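August, notebook entry, Tomar cell (two-arm table)
Written up at 4:40 pm, coffee number three

Good day on the cell! The right arm is back on, and the fingertips agree with each other again, which I have been wanting to write in this book for weeks.

Where we started: the right gripper was closing a hair late and landing low. Danilo swore it was software. I swore it was the mounting plate. We were both a little right. One of the plate screws had backed out far enough to let the gripper tip when it took a load, and the home offset had been "fixed" in the config to cover for it. So when I snugged the screw, the arm got worse, because now it was straight and being told to lean. Took the offset out, homed it, ran the touch-off, and it dropped right in. Very satisfying.

Readings, for whoever does this next:
Left jaw, full open: 111
Right jaw, full open, before: 114
Right jaw, full open, after: 111
Cycle counter at the time of the work: 1067

I love that the two numbers match. I know it's only a start-up reading, but still.

Order I did it in, and I'd keep this order:
Power off both arms, not just the one you're working on.
Check the plate screws on the side you suspect, then on the other side anyway.
Wipe the jaw slides with a dry cloth. No oil, the Ondberg sheet is firm on that.
Clear any old offset before homing.
Home left, then right.
Touch-off at the middle of the table with both arms reaching in and the wood bare between the tips.

Kazuhiro asked for the parts row to stay along the far edge while we do this, so the reach check afterward uses the same spots as before. Fine by me. The ball holder is at the left end, then the white basket, then the two gray bins.

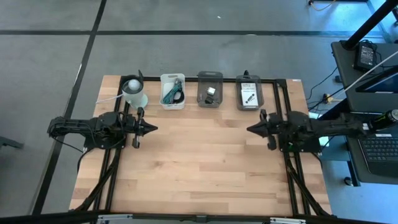 Do the bins have to come off the table before a touch-off?
Only if one has been moved in toward the middle. Leave them on the far edge and both arms have room to meet.

Reach check went well too. Left arm to the ball, right arm to the card, both arms to the middle and back out. I ran it slow, then at normal speed, and Leonora ran it again after lunch with fresh eyes on the right wrist. She heard a faint tick on the way out that I had missed completely. It was a cable tie touching the forearm. Snipped it, put a flatter one on, tick gone. Great ears.

Frame: went over the brackets on the near bar with the hex key and all were tight. I had half expected the frame to be part of the story, and I'm glad it wasn't.

Cables: Rogelio wants the slack on the right side tied up under the desk, and I agree, but I'd like to do it with the arm powered down and we were on a roll. First thing next session.

Still open:
Order more plate screws from Wolla, we are down to 3.
Thread locker on the right plate once we trust the setting. Jayson says wait for another full run first.
Add a paint mark across each screw head so a loose one shows up early. (Zenico does this on their benches and it's such a cheap trick, I want it on everything.)
Delete the old offset from the backup config too, or it will come back to haunt us.

Left it homed, jaws open, power off at the wall. Config saved under today's entry.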